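Progress report to Tevomik, second period
Project: Working rules for simulated pick-and-place trials
Prepared by Kamonchanok Yensuk, Wutholm

1. Where we stand

The grant pays for a short set of written rules that a small lab can follow when it reports results from simulated robot arms. At the end of the last period we had a draft of 14 rules. We now have nine. I would rather send you nine that people keep than a longer list that gets signed and put in a drawer, and I am still not sure all nine will hold.

We have logged 902 simulated trials under the draft rules, against a target of 800. Please don't read much into the extra ones. They were cheap to run, and 110 of them had to be thrown out when we found the start positions had not been saved. The full plan still calls for 2,000 by the end of the grant.

2. Rule 3: say what counts as a grasp

Our partners at Csizmadia had been scoring a grasp as soon as both fingertips were on either side of the part to be held. Tolar scored it only after a lift. Both groups called the number "grasp success" and both put it in the same kind of table.

With the bins, the gap between those two readings is wide. The upright bar on the red bin can sit between the two black pads with hardly any room on either side, and a still taken then looks like a finished job.

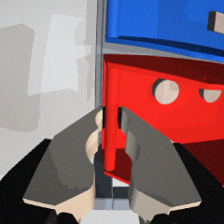
The rule now says that a trial log must name the event that ends the attempt, and that any lift has to be reported as its own line. Csizmadia agreed to this in December and then asked for an exception for bins with handles. I said no. If we allow that one, I expect three more by spring.

3. Rule 5: keep every camera view, including the poor ones

The draft said "keep representative views." I have taken that wording out. Everyone's idea of representative was the view that showed the gripper doing well, and a reader of those logs would believe the arm always had a clear look at its target.

Much of what the close camera records is a blue-gray curve with a finger on each side and not much else to go on. Those moments matter when a trial goes wrong, and they were the first to be deleted.
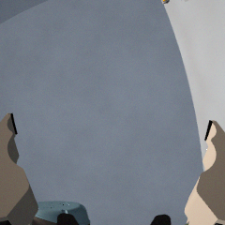

Storage is the usual objection. We priced it, and it is a small part of what we already spend on compute. The other objection is that no reviewer will ever open the files. That may well be true. I still want them kept, and the rule asks each lab to name a person who can produce them within a week of being asked.

4. Rule 6: write down the whole layout

A layout note used to be one line, something like "three bins, rack, cases." It left out which bin stood on the rack and which on the table, how many blocks were in each, and whether a block was lying outside the bins. Two groups could follow the same note and set up quite different tasks.

The new form takes longer to fill in, and Tolar has complained about it. I have some sympathy – it is a dull form. For the layout below, it asks for the red bin on the table with no blocks in it, the blue bin with one, the green bin with two, and the block at the corner of the rack.

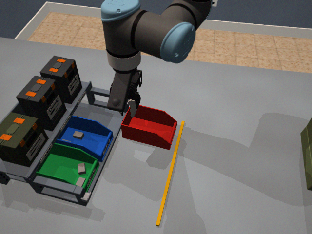 5. What is not going well

Rule 8, on carrying simulated results over to real arms, is stuck. Each partner wants a sentence saying that good simulated scores are a fair sign of safe behavior. I have seen nothing in our logs that supports it, and I won't put it in to get a signature. If you would like the rule dropped from this grant, please tell me before the next payment.

Uptake is also slower than I promised. Both partners have adopted rules 3 and 5. Only Csizmadia has adopted rule 6.

6. Next period

Finish the remaining trials with start positions checked before each batch. Have one lab score the other's logs without seeing its scores. Rewrite rule 8 or remove it. No change to the budget is requested.

Related items
Progress report, first period
Draft rules, version 2 (14 rules)
Layout form and notes for filling it in
Tolar: comments on rule 6
Trials removed from the log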